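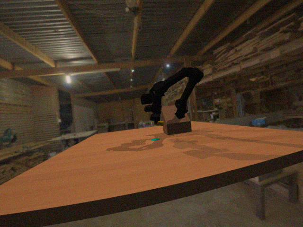
The Apprentice Who Never Blinks

I have spent a good part of this spring teaching a robot arm to handle a block. I do it by remote control, from a chair, with a grip in my right hand and a foot switch I keep stepping on by accident. The arm lives in a simulator, in a workshop somebody at Skiswood modeled with far more love than the task required. There is lumber stacked up to the roof. I have never been allowed to cut any of it.

The going view in our trade is that demonstrations are the humble part. Clever people design the learning method, and patient people supply the examples, the way somebody has to supply the sandwiches. I want to argue with that, partly out of vanity.

At Broltomance, where I did my first stint, the target was 400 demonstrations per task. We hit 406, and there was cake. The policy trained on them reached for the block, paused an inch above it, and shivered. It did this every time, with great conviction. After a week of blaming the software we watched the recordings and found the shiver. It was ours. Every one of us had hovered before touching down, because depth is hard to judge on a flat screen and a hover is what a nervous person does. The robot had concluded that hovering was the job.

So we threw out half. The 200 we kept were the ones where the operator came down, made contact and got on with it. I would love to report that none of mine were in the bin.

Showing somebody a thing by hand has always carried this risk. I learned to drive from a man who sighed before every left turn, and I still sigh before left turns. But a human student eventually asks whether the sigh is necessary. A robot arm takes the sigh, files it next to the steering, and gives both equal weight.

My complaint is with the bookkeeping. A team that will argue all October over a learning rate will accept a pile of demonstrations by counting it. Konstantinidis, the last project I worked on, had a dashboard for how many we recorded per hour and no place at all to write "I was guessing here." People got fast. They also got sloppy in ways that looked like skill, shoving a block along with the side of the gripper when a proper grasp was slow to come. Sometimes a shove is the right answer. It would be nice to know which times.

What I'd ask for is cheap: 2 operators per task who talk to each other, a practice period that gets deleted, and a box for comments that a person reads. Pay the operators like people whose habits are going into the product - they are.

Meanwhile I have a block to press on. I am trying very hard not to hover.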